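Search this site Go Menu Close

Open Studios at Trammont Works: Visitor FAQ
Posted in August by the Trammont web desk

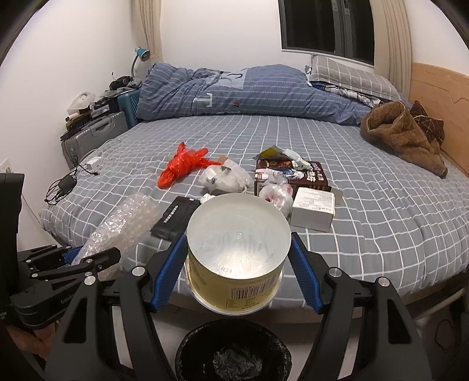 When can I visit?
The ground floor opens from 11 am to 6 pm, Wednesday to Sunday. Studios on the upper floors open on Sunday only, from noon. Last entry is 30 minutes before closing.

Do I need a ticket?
Entry is free. Timed slots apply to the Kocsis Room, which holds a sound installation and admits small groups. Book at the front desk on the day – slots can't be reserved online.

How large is the show?
The printed list runs to 476 works across two buildings. Elix House has painting and print; the Akidberg Annexe has sculpture, film and textiles. The total floor area is 1,170 square metres.

Are the works for sale?
Most are. Prices are on the list, and a work marked NFS is not for sale. The desk takes a 20 per cent deposit by card and the balance is due on collection. Sold works stay on the wall until the show ends.

Can I take photographs?
Yes, without flash or tripod. Film works may not be recorded.

Is there step-free access?
Elix House has a lift to all floors. The annexe has a ramp at the yard entrance, but its mezzanine is reached by stairs only. A large-print list is available.

Where can I park?
There is no parking on site. The public car park on Mill Road has 575 spaces and closes at 8 pm.

How do artists apply for next year?
Forms go up on the Apply page in winter. Send up to six images and a statement of no more than 200 words. Late forms are not read.

Contact | Access | © Trammont Works | Back to top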